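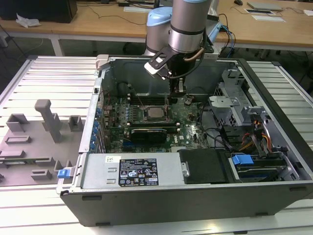
Notes on the disassembly set, November 6, 2022

The teleoperated collection for the desktop teardown task reached 1,330 episodes last night, which is where I said I would stop and look at the data properly before recording any more. These are my notes from the review, mostly so I can find them again.

Quick recap for anyone who skipped the October post. The task family is component removal from second-hand office towers. The policy gets joint state, gripper opening and camera frames, and predicts short chunks of end-effector motion. Every demonstration is driven by a human operator through the leader arm. The codebase is still called Kalumico, the episode store is still called Trulance, and I still regret both names.

Case orientation

All episodes are recorded with the tower on its side and the side panel off. I tried upright cases for one session and abandoned them. The arm has to come in horizontally, the wrist fouls on the drive cage, and the operator spends most of the episode recovering from near-collisions. With the case flat, the approach is close to vertical and the rails of the bench give a repeatable surface to work on. The case is not clamped. I shift and rotate it by hand between episodes so the policy doesn't memorise a position.

Subtasks

There are six:

1. Pull a release latch (drive bay or case)
2. Withdraw a drive from its bay
3. Open the memory latches
4. Lift a memory module
5. Unplug a power connector
6. Release an expansion slot clip

Coloured plastic matters more than I expected. The latches and slot clips that the manufacturer moulded in blue are located reliably even by the early checkpoints. Black connectors against a dark interior are a different story, and the policy drifts toward whatever bright thing is nearby. I considered putting tape on the connectors and decided against it, as the towers I care about won't arrive with tape on them.

What the review turned up

I watched a random sample of 200 episodes at double speed and tagged anything I wouldn't want imitated. Of those, 91 had at least one problem. That is a bad ratio and most of it is my own driving. In descending order of frequency:

Hesitation. The operator hovers over the target for a second or more before committing. The policy learns to hover too, and once it is hovering there is nothing in the observation to tell it when to stop. I've started trimming these pauses automatically when joint velocity stays under a threshold, but the trimmed episodes have a slight jump in the images that I don't love.

Double grasps. The first closure misses, the fingers open, the second closure succeeds. I kept these. Recovery behaviour is worth having, provided it doesn't dominate the set.

Cable contact. The fingertip brushes a wire bundle on the way in. It's harmless in most cases, but it moves the bundle, and the wiring then looks different for the rest of the session. Tagged and kept at lower sampling weight.

Bad labels. Subtask 5 recorded as subtask 1, or the reverse. This came from the foot pedal, which advances the label if you rest your heel on it. The pedal now needs a long press.

Calibration drift

The transform between the bench camera and the arm base moved by a few millimetres partway through October. I found it by reprojecting the fingertip position and noticing that the dot no longer sat on the fingertip. A few millimetres is nothing for a drive and fatal for a memory latch. The affected sessions are marked in Trulance and excluded from subtasks 3 and 4 only. There is now a reprojection check at the start of each session, and it refuses to record if the error is over the limit.

The Cao baseline

I trained the small configuration (the one I call Cao in the config directory) on the unfiltered set and on the trimmed set with the same seed and step count. The trimmed version stalls less above the target. Memory module lifting is still poor on both, and I suspect the limit there is fingertip geometry and not data. The pads are too thick to get a clean purchase when two slots are populated side by side. A thinner pair is on the printer queue at Prerkton.

Next

Re-record subtasks 3 and 4 with the checked calibration. Add a second operator, as everything so far carries my habits, including a tendency to approach from the left. Move the lamp between sessions, which I keep writing down and not doing. The episode viewer also needs a key binding for "discard" that isn't right next to "accept".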